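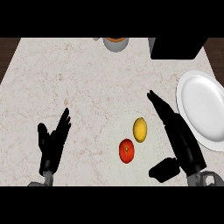 工坊笔记 > 数据与模型 > 俱乐部估值

2025年3月15日 Prilholm 工坊 记录:我(Úna Foley 下午加入,她写的部分我标了 UF)

接着上回的事。Nerkunano 那份少数股权转让的估值模型,昨晚跑完一版,数字太好看了,不信。今天主要就是查为什么这么好看。

先记结论免得忘:转播分成那一列算了两遍。一遍在“联赛收入”里,一遍在“媒体及其他”里。俱乐部自己的年报把这块拆开写,脚注里又合并了一次,抓表的脚本不看脚注。已改。改完之后估值掉下来一截,掉到跟 Jurmont 去年那单差不多的倍数,心里踏实点。

上午
- 重新下了 Jurmont 的年报,旧的那份是扫描件,表格里逗号和小数点混着来,工资总额有一行读错了位。手工改过,改动写在表的最右列,别删那一列!
- 球场。这个最麻烦。Nerkunano 的球场是租的,租约在镇上另一家公司名下,这家公司的股东跟俱乐部的大股东有重叠。到底算不算俱乐部资产?我的处理:不算,但租金按市价重估,差额进负债。UF 不同意,见下午。
- 青训。以前我们按花掉的钱入账,这次试着按近几年卖人的收入倒推。方差大得没法看,一个球员卖了好价钱就把整条线拉上去。先放着,模型里用回老办法。
- 降级条款。球员合同里降级自动降薪的比例,公开资料基本查不到,只能用假设。假设写在“参数”页最上面,红字。改这个参数之前请先跟我说一声,上次有人改了没说,我对着两版结果找了一上午。

中午没出去吃,对着屏幕啃饼干。Mulcahy 那边来电话,问能不能把报告提前。说不能。他们要的是一个能放进新闻稿的数字,我们给的是一个区间,这个分歧从去年10月谈到现在。电话里又讲了一遍:区间的下沿是不升级的情形,上沿是升级并且第一年保住,中间哪一点都不是“估值”。对方说明白了。估计没明白。

下午
UF 到。先吵球场。

UF:租约剩的年头短,续约权在对方手里,这种情况下把租金重估放负债,等于假设会按市价续。可是股东重叠,更可能的是俱乐部易主以后对方涨租,或者干脆拿球场当筹码。应该单独做一个情景,不要揉进基准里。

我:同意单独做。基准先不动。情景叫“球场谈崩”,名字以后再改。

UF:还有,折现率你用的是哪个联赛的?表里写的是顶级联赛的。Nerkunano 不在顶级联赛。

……是我复制的时候没改。改了。结果又掉一截。这一下比转播重复计算的影响还大,惭愧。以后模板里折现率留空,强制手填,不填就报错。

另外她带来一件有用的东西:球迷信托那2%的股份带否决权,只针对三件事,改队名、改主色、迁主场。章程附件里有,我之前只看了正文。这个对买方影响不小,尤其迁主场那条。如果新老板的打算就是把球队搬到新场,那这2%比账面上值钱得多。怎么定价还没想好。可以参考别处黄金股的做法,但样本太少。先在报告里用文字写清楚,不给数。

关于“老板改主意了”的传闻:圈里在传大股东不卖全部了,只放一部分出来,自己留着控制权。来源都是二手的,我不想把它写进基准。但要是真的,少数股权折扣就得重新算,因为买方拿不到董事会席位。模型里加了开关,3种:全卖、卖控股权、只卖少数。开关在“结构”页。默认停在第三种,跟委托书一致。试了一下切换,折扣会跟着变,但是分红假设没跟着变,有个单元格写死了。找到,改掉。又试了一遍,OK。

零碎
- 季票收入的季节性:联赛把赛程往后挪了,现金流的月份要平移,不平移的话夏天会出现一个假的缺口。已平移,杯赛没动。
- 赞助合同里胸前广告到期那一年刚好是预测期第2年。续约金额假定持平。UF 觉得偏乐观,成绩不好赞助商会压价。留了批注。
- 股东借款。大股东借给俱乐部的钱没有利息没有期限,说是借款,其实就是投进去的。卖的时候是免掉还是要还?问了 Mulcahy,答复是“在谈”。两种都算。
- 备份:今天的版本存在公用盘,文件名后缀 v2_球场外。旧版不要再用,折现率是错的。
- 打印机又卡纸。

待办
1. 球场情景跑完,发 UF 复核
2. 否决权那段文字,我起草,她改
3. 问 Jurmont 那边负责财务的人,去年那单的股东借款最后怎么处里的
4. “青训倒推法”单独写个小结,哪怕结论是不好用
5. 跟 Mulcahy 再约一次,带上区间图,当面讲

晚上补一条:情景跑了一半,租金涨幅设高的那几组现金流直接穿底,模型里没有“股东继续垫钱”这个选项,所以一穿底就显示破产。现实里不会这样,老板一般会垫。要不要加?加的话垫多少、垫到哪年,又是一堆假设。明天跟 UF 商量。先关机。

评论

老秦:折现率那个我也中过招,模板里现成的数字看着特别顺眼。留空报错这办法好,借走了。

蓝白看台:球迷信托的否决权居然包括主色?我们这边争取了好几年都没拿到。章程附件是公开的吗,方便的话给个查法。

UF 回复 蓝白看台:公开的,登记机关那里可以调,要找附件,不在正文里。

dd_0:股东借款建议按还和不还各出一版,中间别取平均,取了平均谁也解释不清。

记录人 回复 dd_0:对,就是各出一版。平均那版我昨天做了又删了。

小满:“球场谈崩”别改名了,挺好的

Prilholm 工坊 | 联系我们 | 版权所有,转载请注明出处 | 返回顶部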